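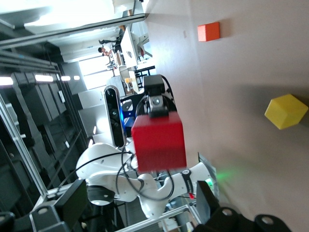 The red cube in the gripper, with the orange block and yellow cube waiting their turn.

Bench tips: trying out grippers without losing your temper

I've had two grippers on loan on the Fornham bench since Thursday, the Endow and the Kouris, and I've picked up the same silly little blocks so many times that I see them when I shut my eyes. A few things I wish I'd written on the wall before I started!

Use blocks in different colours. You'll be going back through your wrist camera clips at nine at night with a cup of tea, and "dropped the yellow one" is so much quicker to find than "dropped the third one along".

Wipe the fingers before every run. A bit of washing-up liquid on a damp cloth, then dry them properly. I skipped this once and gave the Kouris a terrible score it didn't deserve (sorry, Kouris).

Mark your starting spots with masking tape, the low-tack sort decorators use. The ordinary stuff leaves gum on the tabletop and then your blocks stick, and you'll swear the grip is brilliant.

Watch your cables. Leave a generous loop at the wrist, then turn the last joint slowly by hand both ways and look for anything pulling tight. Zoi Panagiotou uses strips of old bicycle inner tube as ties and I've pinched the idea, they give a little where a zip tie bites.

Daylight is a pest. If your bench is anywhere near a window, do both grippers at the same time of day or draw the blind. My depth camera was lovely before lunch and hopeless by four.

Write the settings down on paper. I do eight picks per block, per gripper, same speed and same force, in a cheap exercise book. The controller log is fine until you need to know why you stopped halfway through a run.

So which one do I like? The Endow for anything square, and the Kouris for awkward bits and bobs, though its jaws are slower to open and that does get on my nerves. Digby Ngata wants me to try the Pundeck next, so I've left the tape down.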